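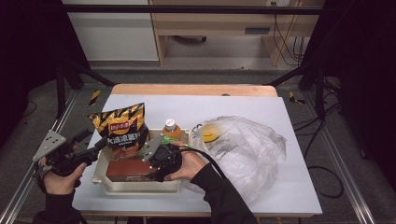
Stokgate G4 hand-held gripper pair

The G4 is a pair of hand-held grippers for recording manual picking and packing work. The operator holds one in each hand and handles the goods with the gripper fingers. The recordings are then used to train a two-arm cell for the same job. Typical work is mixed groceries in a tray: a box, a bottle and a snack bag together, with soft packaging next to them.

Price: £2,975 per pair, excluding VAT and delivery
Order code: G4-P
Lead time: 26 working days
Supplied by: Vikbridge Automation

What is included

Two grippers, left and right
Two data cables
Four spare sets of finger pads
Carry case
One year of software updates

What you need to supply

A recording computer with two free USB ports
A table with clear space on all sides of the tray
Trays and stock from your own line. Boxes and bottles are easy to get hold of, but do include bags and anything see-through, as these take the most recordings to get right.

Planning your budget

The grippers are usually the smaller part of the cost. Operator time is the larger part. Allow a full day for setting up and a second day for practice before you keep any recordings. New operators tend to move too quickly at first and let the cable drag over the tray.

Finger pads wear and should be treated as a consumable. A replacement set costs £98. Sites handling mostly cardboard will get through them faster than sites handling bottles.

If you intend to buy the Gourlay two-arm cell later, order the grippers with the Gourlay finger shape. It costs the same and the recordings can be used without conversion. The standard finger shape fits the Tromura cell only.

Hire

Pairs can be hired by the month with the hire charge for the first month taken off the price if you go on to buy. Hire stock is limited in August, so please book early for summer projects.

Returns and repairs

Unused items can be returned in their original packaging. Repairs are done at our workshop and we will quote before starting any work. Please send both grippers, even if only one is faulty, as they are calibrated together.

Contacts

Sales and quotations: Mebrat Birhane
Hire and repairs: Jahangir Sivakumar

Prices checked Mar 8, 2025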